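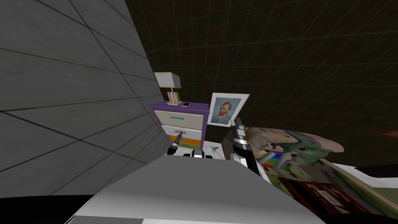 Hazel Dunleavy told me last week that the bedroom is the last place anyone thinks about light and the first place they complain about it. Stealing that as my opener. Thank her by name, she's in the room I think.

Talk 11/12/2024, evening light at home. Keep moving, 60 slides is too many, skip the ones on history.

START
Ask for hands — who reads in bed? Who has one ceiling light and that's it? Wait for the laugh. Most hands stay up.

Main thing. One bright light overhead is fine for finding socks. Bad for winding down. You want light low, to the side, and you want to reach the switch lying down. Say that last bit twice.

Small lamp on a nightstand does most of the work. Shade matters more than people think. Bottom of the shade near your chin when you're sitting up in bed. Higher and you see the bulb, lower and the book goes dark. Do the chin thing with my hand.

BULBS
People still shop by watts. Explain lumens quick, no chart. Bedside reading, 200 is low but nice for a small room, go up if your eyes are like mine. 1,000 next to your pillow is a garage. Warm, not blue. Read the box!!

Tell the Blackwood story here. My first apartment, Blackwood Street, cool white bulb becuase it was on sale, slept badly all winter and blamed the mattress. Bought a new mattress. Still slept badly. Changed the bulb in January. Pause.

(don't claim the bulb fixed it, I also quit coffee after lunch. Be fair.)

SHARED ROOMS
2 people, 2 lamps, 2 switches. No arguing about it. If one person's up late, darker shade on that side, or a clip light.

Hollis Holloway will ask about dimmers, he always does. Answer — yes, but check the bulb says dimmable or it buzzes. The Nivis one I have at home buzzes. The Jarel doesn't. Not selling either.

Kids rooms — short. Cord behind the furniture, heavy base, nothing draped over the shade. Ever. Slow down for this.

IF TIME
Brakemthorpe hotel slide, the one with three switches by the door and none by the bed. Everybody has stayed there.

Homework for them: tonite, turn off the ceiling light an hour before bed. See what you can't reach. Move the lamp.

Questions. Water is under the podium. Leave the email slide up.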